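Best way to get pen marks off a dark tabletop?

My daughter got ballpoint on our dark dining table. Dish soap did nothing. I don't want to dull the finish.

pluder31
Rubbing alcohol on a cloth. Test it underneath first and wipe it off quickly.

Flisden
Alcohol can cloud some finishes. I'd try a plain white eraser, then a damp cloth. Mine took 6 passes over 2 evenings.

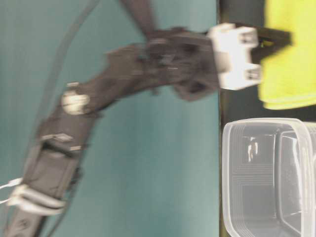 Dry it well between passes and go with the grain. If you can still see a line after that, use a little paste wax.

picard_34
Tablecloth.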